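Canvassing and leaflets: household tips from a kitchen table campaign

I have stood for the Wihongi ward twice, lost once, won once, and helped on other people's campaigns more often than was good for me. Every election the same advice gets passed round about how to run the whole thing out of your house. A fair amount of it is rubbish. What follows is what I'd keep and what I'd throw out.

Folding leaflets

People will tell you to buy a folding machine. The Trurkwood branch bought one second-hand and it chewed the corners off the first box. If your print run is 3000 or fewer, pay the printer to fold them or do it at the table with the back of a spoon. A wooden spoon doesn't mark the ink. A metal one does, particularly on dark colours, and you'll have a grey smear across the candidate's chin.

Fold in batches and stack them under something heavy overnight. A casserole lid with a couple of tins on it will do. Don't believe anyone who says they will flatten by themselves in the box. They spring open and then they won't go through a stiff letterbox.

Keep them off the kitchen floor. I know it's tempting to line the boxes up against the skirting, but kitchens get mopped and cardboard drinks it up. An ironing board makes a decent shelf if you set it low and don't lean on it.

Sorting by street

I'm told there are apps for this. Ataahua Pryor swears by one and I have watched her wait for it to load on a dark doorstep while the householder shut the door. Paper still works. Use one envelope per street, with the odd numbers clipped together and the evens behind them, and write the awkward ones on the front: the flat above the chip shop, the house whose letterbox is round the side, the dog.

Bulldog clips beat elastic bands. Bands curl the leaflets and perish in a drawer between elections, leaving a brown sticky line on whatever they were holding.

As for the idea of colour-coding the envelopes, fine, if you must. We tried it in January and ended up with three people using three different keys. Writing the street name in large letters is quicker.

Letterboxes and fingers

The wooden spoon comes out again for this. Use the handle end to push leaflets through the brush kind of letterbox and you keep your knuckles. Some people recommend a plastic spatula, which I find too floppy at the tip, though a fish slice is all right. Gardening gloves are suggested every year and I can't see why. You can't separate two sheets of paper in gardening gloves.

Push the leaflet all the way in. A leaflet left hanging out lets the rain in and tells the street that the house is empty, and you won't be thanked for either.

Boards and stakes

Most of the trouble at home comes from garden boards, so I'll go on a bit.

The stakes supplied with ready-made boards are usually too short. Whatever the catalogue claims about standing up to wind, ask yourself whether the person who wrote it has ever met a wet verge. I buy roofing batten, cut it at a slant with an ordinary panel saw and knock it in with a lump hammer. Put a scrap of timber across the top first or the stake will split.

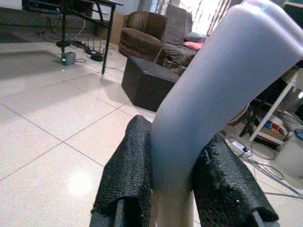

Fix the board with screws and wide washers. Staples are what everyone recommends and they pull straight through corrugated plastic in the first decent gust. Two screws at the top and one low down has held for me on all but the most exposed corners. Drill a small hole first. The plastic cracks if you force it, whatever it says on the packet.

Cable ties are good for railings, provided the railings belong to someone who has said yes. Get the long ones. Snip the tails flush, as a cut tie left at an angle will take the skin off a child's arm. Then collect every one of them afterwards. I've heard it said that they rot away in a season. They don't. I have found ours on the Baltell Road railings from the campaign before last.

Old boards can be cleaned and used again if the name hasn't changed. Warm water and washing-up liquid gets rid of most of the road dirt. Bicycle polish was recommended to me by Tipene Tipoki and it took the dirt off beautifully, along with the letter W. Try a corner first. Store them flat, or upright and tight together, never leaning, or they'll come out next time shaped like a banana.

Rosettes and badges

A rosette goes limp if it's been kept in a coat pocket. Hold it over the kettle for a moment, tease the ribbon out with your fingers and let it dry pinned to a curtain. Hairspray is the other popular suggestion. It works until it rains, then it goes tacky and picks up fluff.

If the pin has rusted it will mark a pale coat, and lemon juice is supposed to shift that. I've had it work once on cotton and do nothing at all on wool. A dry cleaner is dearer but won't leave a ring.

Tea for the people who turn up

You'll have been advised to lay on a spread. I'm doubtful. On polling day people come in wet, eat standing up and leave again, and nobody wants quiche. Make a big pan of soup, put mugs out in place of bowls, and slice the bread beforehand. Lentil keeps warm longest on a low ring and doesn't mind being left. Anything with cream in it does mind.

An urn is worth borrowing if you expect a crowd. For up to 7 people a kettle and two flasks are plenty. Rinse the flasks with bicarbonate of soda and hot water the night before, lids too, or everything will taste of last year's coffee.

Phones need charging, so clear one worktop away from the sink and put the extension lead there. Label the chargers with masking tape. You will still lose one.

Clearing up

Do it on the Sunday. I've never seen it done well later than that. Check what the rules are where you live for taking down posters, and don't go by what somebody on the doorstep told you.

Spare leaflets go in the recycling if they're uncoated. The shiny ones are said to make good drawer liners. They slide about and the ink comes off on socks. We had 200 left over after the Surnosum by-election and I used the backs for shopping lists until I was sick of the sight of the man.

Sticky tape marks on the front window come off with white vinegar on a warm cloth, left for a minute before you rub. Use your thumbnail for the last bit. The special sprays cost several times as much and smell of oranges.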